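Teaching by hand, one toy at a time

Posted 14/08/2022

Virthorpe. Second floor, over a print shop. The woman who runs collection for the Osar project is eating a sandwich while we talk and apologizes for it twice. She has been at this since the spring. Before that she ran robots by remote control at a lab in Sistport, which she didn't love.

"You sit there with the two handles and you're watching a screen and everything is a half second late," she says. "You get good at it. But your good is a weird good. Slow. You pick up a cup like it's going to bite."

So the hand-held gripper. No robot attached, just the fingers and a camera, and a person walks around someone's home doing chores with it. The robot learns from that later, in theory. Her people go out in pairs, 17 homes so far, all of them lived in. They have 2542 demonstrations that passed review. She wanted more by July.

What gets thrown out? "Fast stuff, mostly. People rush. They grab the thing and it's over before the camera has had a proper look. Or they turn their wrist in a way our arm can't." The arm, a Vidal, has a shorter reach than most adults, and new collectors forget it by the second day. She makes everybody drive the real one for an afternoon before they go out. They hate it and come back better.

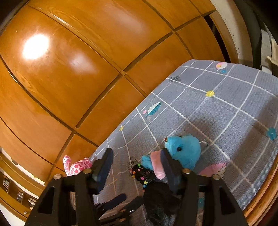

Soft things are her favorite subject. She put the sandwich down for this part. "A box tells you where to hold it. A plush toy, you can hold it anywhere, and everyone does. Neck, ear, foot, belly. So now the robot has seen five ways and it tries to do all of them at the same time and ends up pinching air."

They tried a rule, always grab the body. Dropped it after a week. Collectors were fighting their own hands and it showed in the data, lots of little stops. Now the rule is pick a spot before you move and dont change your mind on the way down. Of the soft object runs, 860 were done under the new rule and those are the ones she trusts.

Remote control hasn't gone away. When the policy gets stuck somebody takes over with the handles, backs it out, finishes the job, and that goes into the training set as well. "That's the expensive data," she says. "I'd still take ten of those over a hundred easy ones."

And does it work, the robot, on its own? Long pause. Tidying a floor, yes, most days. Closets no. Anything with a string on it, she woud rather not discuss.

Next up is kitchens. She's looking for homes with bad drawers.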